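Bram Koster has been making other people's beds for 14 years, first at a motel outside Teltlow and now in the holiday flats he looks after in Jarnora. He has opinions on the doona, and he'd like you to hear them.

"People fight it," he says. "They stand at one corner and flap. You see grown adults inside the cover, shouting for directions."

His own method takes 55 seconds and involves turning the cover inside out, which he demonstrates over the phone, to limited effect. I can hear breathing and a zip.

I ask whether an unmade bed bothers him. There's a pause of the sort priests must use.

"At work, yes. At home I chuck it up towards the pillows and go and have breakfast. It's airing. If anyone comes round on a Friday, it's still airing."

Hospital corners, he says, are for hospitals. He gave up on matching sets after his sister gave him some fruit-patterned sheets and he slept better than he had in months. Plain white he considers a punishment, and throw cushions a tax. The Ekau flat came with nine of them. He put them in a cupboard in December and has had no complaints from guests or cushions.

What he can't forgive is the bed as a bench. Handbags, laptops, the good black trousers you mean to hang up.

"You put one dark thing on a light sheet and that's it, you've got a wardrobe," he says. "By Sunday you're sleeping on a strip down the side like a dog that's been told."

Does he do it himself?

"Every night," says Koster. "I'm only telling you what's right."
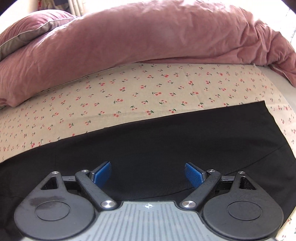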